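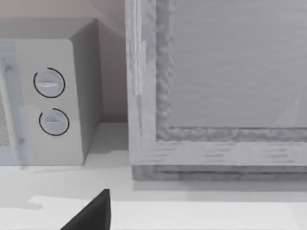

From: Montserrat Varela
Date: 2021-02-06
Subject: Re: finger shape for the knob tasks

> Has anybody tried the tapered fingers in the sim kitchen yet?
> I'm still on the wide flat pads and they keep bumping the
> knob above when I go for the lower one. Also, is the wrist
> view any use up close, or do you just turn it off?

Hi all,

Yes! I spent most of the week on this (way more than I meant to). I put the Bratine tapered fingers and the old Contreras pads through the same counter layout, the one with the little oven and two knobs stacked on the front, and ran 195 tries with each. The tapered ones got the knob turned 149 times. The flat pads managed 24, and I was rooting for them, I really was.

Most of the misses with the flat pads were what you're seeing, hitting the upper knob on the way to the lower one. The tapered tips slide in on either side of the grip bar much more easily, but they do slip off if you come in at an angle, so square up the wrist first and go slow over the last bit.

As for the wrist view, keep it on! I like having the black arcs around the knobs to line up against. My one gripe is that pale knobs on a pale grey face don't give you much contrast, and I had to bump up the lights before my detector stopped losing them.

I used seed 2077 if you want to match my runs. I haven't touched the Prastetti controller yet, so if somebody has decent gains for it, please send them over.

Montserrat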